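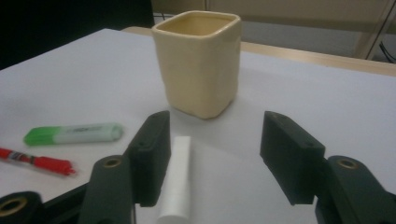

Jamila Sivakumar
Costume workshop, Tondholm

September, started 8.15

Bat capes for the Halloween parade. Order now stands at 137, all children's sizes, from the Bendell school. Cloth is the black Egger lining, second roll. It frays more than the first one did and the selvedge is wavy, so I trimmed it off before laying out the pattern.

Cut the 13 smallest first. Shortened the back by 2 cm on those after the fitting, when the points were catching under the heels. Marked the new line on the card pattern in red. Please use that one and put the old one in the drawer.

Neck fastening: ribbon ties are out. Tried hook-and-loop tabs on the sample and pulled from behind. With a full strip it held too hard for my liking. Cut it back to a small square and it let go with a light tug. Oskari pulled it as well and agreed. Small square on every size, then, including the tall ones. 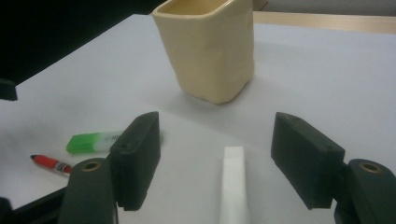
Scallops along the hem take the longest. Zigzag on the Dura machine puckers at the points unless the foot pressure is turned down a step. I left it turned down, so check before doing anything thick.

Reflective tape: two strips across the shoulders, stitched, no glue. The glued test strip lifted at one end by lunch. Tape looks grey in the workroom and shows up well under a torch with the lights off.

Stopped at 16.30. Hoods not started. Oskari Karppinen is asking the school whether they want ears on all of them or only the younger classes. Need more black thread.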